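Etirbridge Suturing Challenge

The Etirbridge Suturing Challenge is a student competition in robot-assisted wound closure. It is held each March at the Lecomte teaching laboratory in Etirbridge and is open to teams from engineering and medical programs. Each team writes or adapts software for a shared robotic surgical system and uses it to close a straight incision with interrupted sutures.

History

The competition grew out of a course project supervised by Gilles Leclerc, who taught medical robotics at Lecomte. Students in the course were asked to program a single stitch in a foam pad. Leclerc and a former student, Anatole Royer, turned the exercise into an open contest with nine teams. Royer wrote the first rulebook and still serves as head judge. The most recent contest drew 109 entrants. The current rules were published on October 26, 2023.

Format

Teams of up to five students compete in two rounds. In the first, called the bench round, a needle is driven through a printed pad at marked points. Teams that pass go on to the closure round, which is run on skin and has a time limit of 600 seconds. A team may choose to run under direct control, in which a student operates both instruments from a console, or under shared control, in which the software plans the needle path and the student approves each step. The two modes are scored in separate divisions.

Knots must be tied with the instruments. Thread tails are trimmed before the next stitch is begun.
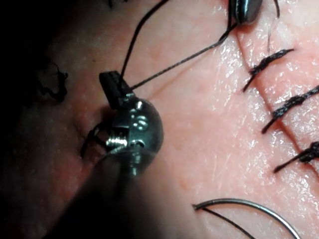

Closure work with two instruments. Three knotted sutures cross the incision, and a curved needle lies in the foreground.

Scoring

Judges score the spacing of the stitches, their angle to the incision, the security of the knots, and the length of the tails. Points are taken off for puckering or tearing of the skin and for a dropped needle. Time is used only to break ties. The highest possible total over both rounds is 1,200 points, and the record is 1,128, set by the Forken team in the shared control division.

Equipment

All teams use the same instruments, supplied by the laboratory. Software is tested beforehand in Zorkden, a simulator maintained by students at Lecomte. Zorkden models thread tension poorly, and several teams have replaced that part of it with their own code. Changes are merged after each contest if the authors agree to share them.

See also

Forken team
Interrupted suture
Zorkden (simulator)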